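# Checking your wrist camera view before you train on it

Notes for the Ostodano robotics club, sim group. Last changed 28 February 2026.

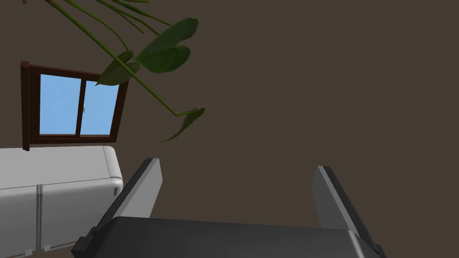
Most teams in the club start training the day their simulator opens without an error. I think that's a mistake, and I've watched it eat whole weekends. A policy that scores well in sim may have learned the task, or it may have learned your wallpaper. Before you collect a single demo, park the arm, open the gripper and look at what the wrist camera sees. In this view the gripper is open with nothing between the fingers, and behind it there's a brown wall, a window, a white cabinet and a good deal of hanging plant. None of that helps anyone pick up a cup. A network will still use it if you let it.

## What you need

- The Dondgate scene pack, already loaded
- Your arm's config file
- One hour when you aren't also trying to fix something else

## Steps

1. Reset the scene and send the arm to its home pose. Open the gripper all the way.
2. Save one wrist view. Check that both fingers are in it. If you can only find one, fix the camera mount in the config and start over.
3. Tilt is fine. A steep view looks wrong to people and gets "corrected" a lot, but what matters is that the sim camera matches the real mount.
4. Look at the background. Write down whatever stands out by color: pale blue window glass, green leaves, white doors.
5. Change the wall color and save a second view from the same pose. Then hide the plant and save another.
6. Run your trained policy from last term on all the versions, 38 resets each, same seeds.
7. Compare the scores. If hiding a houseplant costs you grasps, your policy was steering by the houseplant.

## About the randomizer

The Mofokeng plugin promises to do step 5 for you. Maybe. When I ran it, it gave me 652 variants, and 63 of them had the same wall with a slightly different shadow. I'd still use it – just open the folder and check before you believe the number in the log.

## Before you move to the real arm

Don't bring me a sim success rate alone. Bring the saved views, the seeds and the scores from step 6. The April meet is run on real hardware, and the judges won't be grading your render.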